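Looking After a Wood Tabletop

Most of the damage on a kitchen or workshop table comes from small things left too long: a damp cloth, a mug, a drop of glue. A few habits take care of nearly all of it.

Everyday cleaning

Dust first with a dry cotton cloth. Grit dragged under a wet sponge leaves fine scratches that only show in low light, usually on Sunday morning when the sun comes in sideways. Then wipe with a cloth wrung out in warm water and a drop of dish soap. Go over it again with plain water and dry it at once.

Skip ammonia, scouring powder and anything sold for ovens. Vinegar is fine on glass but it will dull a waxed top in a month or two.

Find out what finish you have

Put a drop of water in a corner and wait 6 minutes. If it beads, the top is sealed with varnish or something like it. If it sinks in and leaves a dark spot, you have oil, wax or bare wood. Printed and foil-covered tops also bead. Look at the edge: on solid wood the pattern carries over the side and shows end grain.

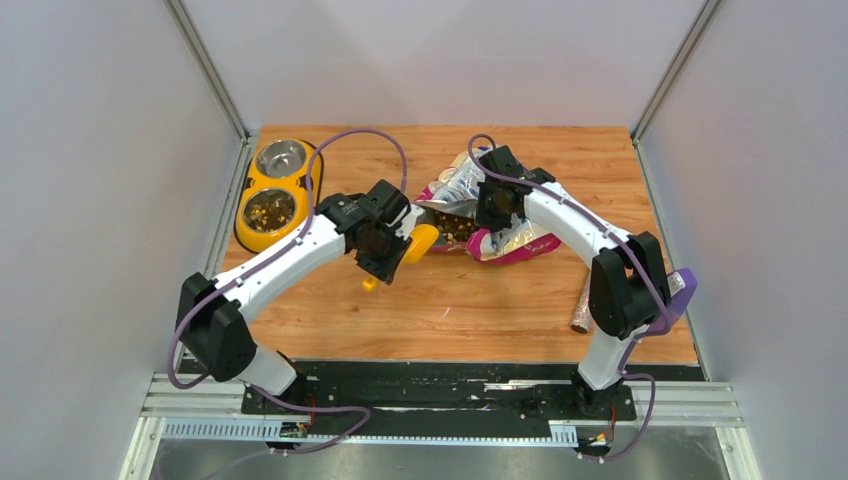
Always wipe, sand and oil in the direction of the grain. Cross-grain scratches catch the light and stay visible under any finish. If you have trouble telling which way it runs, step back and look at the whole top. On an orange-brown surface with darker lines running from side to side, those lines are your guide, and every stroke goes left to right along them. Lift the cloth at the end of each stroke and start again.

White rings

A white ring is moisture in the finish. Leave it overnight, as many fade without help. If it is still there, lay a dry cotton towel over it and press with an iron on low, no steam, for 9 seconds. Check and repeat. Rub in a little paste wax afterward.

Dark rings

These have gone into the wood. On solid wood, sand lightly by hand with 200 grit or the nearest your store carries, then refinish the spot. Do not sand a veneer or a printed top.

Dried glue

White glue softens under a warm damp cloth. Give it a few minutes and lift it with a plastic scraper, held flat. An old store card works too.

Oiling

Only for oiled or bare wood. Use a thin coat, wait 20 minutes, wipe off everything that has not soaked in. Twice a year is enough, say March and again in fall. Spread oily rags flat outdoors to dry before throwing them out. Wadded up in a trash can they can catch fire.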